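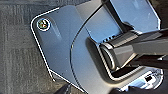 Wrist cam view, fingertip at the pocket in the blue-grey bit with the BMW badge. Carpet on the left.

Contact detection fires late on shiny surfaces
Sensing and control > Help wanted

mossbank_rig
Right, I've been going round in circles with this all weekend and I'd love some fresh eyes. I'm running Vineda for planning and the Lellia depth node for the wrist camera, and the approach move is fine on anything dull. Give it a glossy surface and the depth goes to pot. The node reckons the surface is 8 mm further away than it is, so the planner keeps driving and the force threshold has to save me. It does save me, mostly, but I hate relying on it!

Carpet is spot on, by the way. Same lighting, same settings. And the error gets worse once the gripper's own shadow is over the target, which I didn't expect at all.

pelican_crossing
What's your filter window? Lellia ships with temporal smoothing on and it's brutal if the camera is moving. I had a lag of 100 ms from that alone. Turn it off, drop the approach speed and log the raw points before you blame the plastic.

oatcake
Disagree with the above, sorry. Lag would hit the carpet as well and they've said the carpet is fine. Sounds like specular junk to me. Mask out anything near saturation and let the planner treat the hole as unknown space, so it creeps in for the last stretch.

pelican_crossing
It would only hit the carpet if they approach it at the same speed. Do you, mossbank?

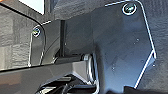

Posted by mossbank_rig | Sun 14 May | 223 posts

Er, no. The carpet test was a slow one. So you may both be right, which is annoying.

Smoothing is off now and the error has roughly halved. Then I tried the dark metal bracket and got a new problem: the bright rims and the round screw heads come through as little spikes floating in front of the plate, and Vineda dutifully plans round them. It took a lovely big detour to avoid nothing. I could inflate the noise model but then it refuses to go anywhere near the bracket at all.

oatcake
That's the saturation thing again. Do the mask first, THEN a small outlier filter. If you do it the other way round the spikes have enough neighbours to survive.

brackenfold
Are you self-filtering the gripper? If your link geometry is a bit small, the glossy edge of the link leaks into the cloud and you get phantom bits that move with the arm. I was on an old Sjöberg description file from September and had exactly that. Padding the links sorted it.

mossbank_rig
Oh, good shout. My description file is the stock one from the Brisico driver and I've never checked the padding. I'll do that tonight. Mask first, then outliers, then padding, one change at a time so I know which did what.

The other thing I want to get right is soft stuff, and this is where I'm properly stuck. The rust-orange cloth over the pale tube frame gives me beautiful depth, hardly any holes, and the planner is still wrong, because it treats the folds as solid.
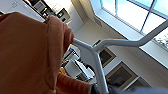 So it either gives the whole lot a wide berth or, if I delete the cloth from the map, it forgets there's a tube underneath and goes straight for it. I want something in between: cloth you can brush against, tube you can't. Has anyone used separate collision layers in Vineda for that? The docs give it one paragraph.

brackenfold
Yes, and it works, but the labels have to come from somewhere. I do it by colour. Crude, but orange against pale grey should be an easy split.

pelican_crossing
Colour will fall over as soon as the daylight changes. I'd fit cylinders to whatever tube is showing, extend them under the cloth and make those hard. Leave everything else soft with a low force limit.

oatcake
Fitting cylinders is slow though. Mine took more than 100 iterations to settle and it still bent one of them through a wall. Colour first, see if it's good enough.

mossbank_rig
I'll start with colour as it's an evening's work, and keep the cylinders for when it inevitably gets cloudy. If anyone has a Vineda layers config they don't mind sharing, please stick it in here, even a messy one.

brackenfold
Mine's messy. I'll strip the passwords out and post it after tea.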